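サークルの活動記録(前期の終わりに)

7月24日(日)

前期の活動が一区切りついたので、自分の担当分を中心に書いておく。サークルのWikiには手順と設定値しか残していないので、経緯や考えたことはこちらに置く。長いです。

うちのロボットサークルは、4月に班の分け方を変えた。去年までは機体ごとに班があって、機構も回路もソフトも班の中で全部やっていた。今年は人が減ったこともあり、双腕の班と移動台車の班の二つだけにした。自分は双腕のほうで、主にデータまわりと学習のジョブを見ている。機構のことは少ししか分からない。

双腕班のプロジェクト名はRimarという。先輩が付けた名前で、由来は聞いたけれど忘れた。秋にHeiskanenという学生向けの競技会があり、それに出るのが今年の目標になっている。課題は机上の仕分けで、かごやトレイに入った品物を指示どおりに移す。品物の種類と置き方は当日まで一部しか公開されない。制限時間は一回4分で、落としたら減点、机の外に出たらその品物は無効になる。

去年も同じ競技会に出ていて、予選で落ちた。そのときは把持位置を画像処理で出して、あとは決め打ちの軌道で動かしていた。練習で使っていた品物なら問題なく取れたが、当日出てきた柔らかいものに対応できなかった。布製の小物の輪郭を検出しても、つかむ位置としてはあまり意味がなかったりする。端をつまむと形が変わり、持ち上げたときには最初の計算と違う姿勢になっている。反省会では、輪郭検出を改良する案と、操作を人がやって見せて学習させる案の両方が出て、今年は後者になった。

というわけで前期はほとんど遠隔操作でのデータ集めだった。操作するのは部員で、片手に一つずつリーダー側の腕を持って動かす。ロボットの腕がそれに追従し、そのときの関節角とカメラの映像を記録する。一回の動作を1エピソードと呼んでいて、前期の終わりの時点で1557エピソードになった。使えないものを除いたあとの数字です。
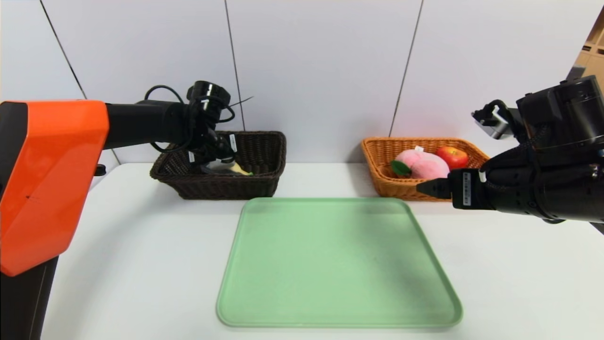 データ集めで一番揉めたのは、品物の初期配置をどう決めるかだった。最初の案では品物をすべて机に直接置くことになっていたが、それだとかごの縁を避ける動きが入らない。競技会ではかごから取り出す場面があるので、かごを机の奥に置き、手前に空のトレイを置く配置も入れることにした。右のかごには桃のぬいぐるみとりんごが隣り合って入っていて、右の指先は桃のすぐ手前にある。左のかごは色が濃く、グリッパーを上から入れる形になる。トレイは薄い緑色で、白い机の上でも位置が分かりやすい。かごの色を左右で変えてあるのは、指示文で「茶色いかご」「明るい色のかご」と呼び分けるためである。

配置の決め方は、結局次のようにした。かごとトレイの基準位置を机の上に決めておき、エピソードごとに少しずつずらす。ずらし方は操作者が自分で決めない。人に任せると必ず自分の取りやすいほうに寄っていく。自分もそうだった。なので簡単なスクリプトを書き、品物の組み合わせと向き、かごのずらし方を毎回表示するようにした。操作者はそのとおりに置き、開始のキーを押す。これで置き方の偏りは減ったが、準備の時間は長くなった。操作そのものより並べ直しのほうに時間がかかる。

並べ直しは二人一組でやるのがよかった。一人が操作して、もう一人が置く。ずっと同じ人が操作していると手が疲れて動きが雑になるので、途中で交代する。交代のタイミングは最初は適当だったが、後半は11エピソードごとに固定した。きりの悪い数なのは、表計算のシートの一画面に11行入るからで、それ以上の意味はない。

操作の癖についても書いておく。同じ品物を同じ場所に運ぶのでも、人によって動きがかなり違う。まっすぐ上に持ち上げてから横に動かす人もいれば、斜めにすくうように動かす人もいる。途中で一度止まって確認する人もいる。どれも成功はしているのだけれど、混ぜて学習させると、途中で動きが決まらず手が小さく揺れる現象が出た。5月の終わりに気づいて、そこから動作の取り決めを作った。取り決めの中身はこんな感じです。

かごから出すときは、縁の高さを越えるまで横に動かさない。
つかむ前に一度、品物の真上で姿勢をそろえる。
トレイの上では、低い位置まで下ろしてから指を開く。
失敗したらその場でやり直さず、エピソードを終了して捨てる。

最後の項目については反対意見もあった。失敗から立て直す動きもデータに入れたほうが本番で粘れるのではないか、という話で、それはそのとおりだと思う。ただ前期は基本の動作を安定させることを優先して、立て直しのデータは後期に別枠で取ることにした。ファイル名の規則もそれに合わせて、後から分けられるようにしてある。

取り決めより前に取ったデータは、全部は捨てずに見直した。動画を早送りで再生して、取り決めに近いものだけ残した。この作業は自分がほとんど一人でやった。土曜の部室で延々と動画を見ていて、かなり目が疲れた。途中から再生用のツールを少し直し、キー一つで採用と不採用を付けられるようにした。最初から作っておくべきだった。このツールはJinanceという名前でサークルのリポジトリに入れてあるので、台車班の人も使ってください。READMEはまだ書きかけです。

カメラについて。手首のカメラと、全体を見るカメラの両方を使っている。6月の途中で、全体を見るほうの露出が自動になったままだったことが分かった。夕方になると画面全体の明るさが変わり、机の白と後ろの壁の境目が見えにくくなる。学習への影響がどのくらいあるのかは正直よく分からない。露出を固定した後のデータだけで学習したモデルと、全部使ったモデルを比べてみたが、差が小さくて判断できなかった。評価の回数が足りていないのだと思う。とりあえず今後は固定で統一する。

配線の話も少し。手首まわりのケーブルは、腕を大きくひねると突っ張る。4月の最初の週にコネクタが一度抜けて、そのときは記録が途中で切れた。長さに余裕を持たせて留め直したら抜けなくなったが、今度は余った分が輪になって、姿勢によっては手首カメラの画角に入る。機構担当と相談して、今は輪を手首の上側に逃がす形にしている。見た目はあまりきれいではない。夏休み中に留め具を印刷して付け直す予定になっている。

学習のほうは、研究室の計算機を夜だけ借りて回している。ジョブの管理はUrdenという自作のスクリプト群でやっていて、これは去年の卒業生が残してくれたものをそのまま使っている。設定ファイルの書き方が独特で、慣れるまで時間がかかった。インデントを間違えてもエラーにならず、既定値で動いてしまう。これで一晩分の学習を無駄にした。今は起動時に設定の全項目を表示させて、目で見てから実行している。

結果について。りんごのように硬くて形の変わらないものは、かごからトレイに移す動作がだいたい安定してきた。ぬいぐるみのほうは、つかむところまではよいが、離すときに指に布が引っかかることがある。指を開いてもすぐに落ちず、腕を引いたときに一緒に動いてしまう。人が操作するときは、引っかかったのを見て無意識に少し手を揺らしているらしい。自分のデータを見返したら確かに揺らしていた。この動きをモデルが覚えている場合と覚えていない場合があって、まだそろっていない。

もう一つの問題は、品物が隣り合っているときの干渉である。桃を取ろうとしてりんごを押してしまい、りんごがかごの隅に動いて次に取れなくなる。隅に寄ったものは指が入る隙間がない。人が操作しても難しく、自分の成功率は低い。うまい部員は、先に片方の指を壁側に差し込んでから閉じるようにしている。そのやり方を班の中で練習して、後期のデータに入れるつもりでいる。

両腕を同時に使う動作は、前期にはほとんど手を付けられなかった。左右で別のかごを担当し、順番にトレイに置くところまでは記録しているが、同時に動かすとトレイの上で腕どうしが近づきすぎる。安全のために一定の距離で止まる設定を入れていて、それが働くとエピソードが中断する。設定をゆるめるか、トレイの中で左右の置き場所を分けるかで意見が割れている。自分は置き場所を分けるほうに賛成だが、競技会の規定では置く位置を指定されることもあるらしいので、そこは規定の最終版を待つ。

新入生のことも書いておく。今年は双腕班に4人入った。最初はデータ集めだけを手伝ってもらう予定だったが、それだと作業が単調で、何のためにやっているのか分かりにくい。途中からは、自分が集めたデータで学習したモデルを自分で動かして評価するところまで担当してもらった。評価表の付け方が人によって違っていたので、成功の定義を文章で決め直すことにもなった。トレイの縁に引っかかって止まったものは成功に入れない。中に入ってから転がって向きが変わったものは成功に入れる。こういうことを最初に決めていなかったのは上級生の落ち度だと思う。

夏休みの予定。8月の前半は部室が使えないので、その間にデータの整理と引き継ぎ文書を進める。後半から立て直し動作の記録を始める。並行して、新しい品物を買いに行く。布製のもの、袋に入ったもの、細長いものを増やしたい。予算の申請は出してあるが、まだ返事が来ていない。返事が遅れるようなら、とりあえず部員の家にあるものを持ち寄る。

台車班との合同の報告会は休み明けにやることになった。双腕班からは、初期配置の決め方と動作の取り決めについて話す予定です。スライドは自分が作ることになっていて、まだ一枚もできていない。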